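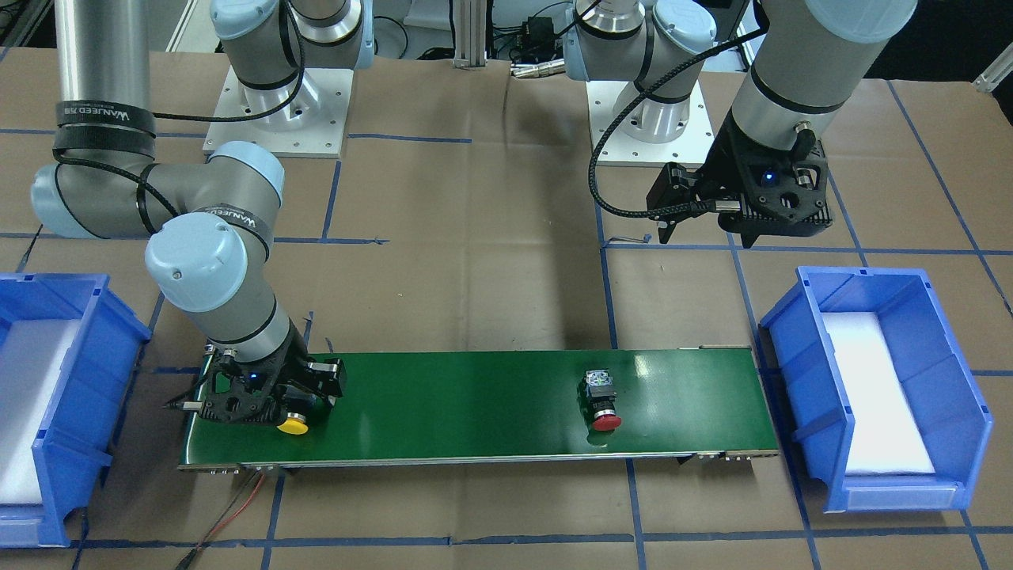 How a Sorting Table Works

Print this page | E-mail this page

A sorting table is a place where mixed-up things get put into groups. You can make one with a belt, two bins and a flat top.

The belt

The green strip in the middle of the table is a conveyor belt. A conveyor belt is a long loop. The part you see on top is only half of it. The other half runs back underneath. A roller at each end holds the loop tight. When a motor turns one of the rollers, the top of the belt slides along and carries whatever is sitting on it.

You have probably seen a belt like this at a grocery store checkout. The ones at the Landeg parcel building are much bigger. The longest is 200 feet from end to end, and it moves boxes all night.

The button

A yellow round push button is lying on the belt. Push buttons come in many colors so people can tell them apart quickly. Inside most of them is a small spring. You press down, two bits of metal touch, and electricity can flow. Let go, and the spring pushes the top back up.

Parts like this often need sorting. The parts shop in Uvasberg keeps 15 kinds of button, and a full box holds 500.

The bins

There is a blue plastic bin on each side. With two bins you can ask one yes-or-no question about each thing, such as "Is it yellow?" Yes goes in one bin and no goes in the other. If you want more groups, take one bin and sort it again with a new question. Three rounds of questions can give you up to 8 groups.

The paper and the tape

Brown paper covers the tabletop, and lines of blue tape make a grid. A grid is a set of lines that cross to make boxes. Maps have grids too. They help you say where something is, or put it back in the same spot.

Try it

Tape a grid on a big sheet of paper. Find two bins and a pile of buttons or blocks. Pick a question, sort the pile, then mix it up and try a different question.

Next: How Boxes Travel from Flekov to Zedach

Last updated: June

Search this site
Enter keyword Go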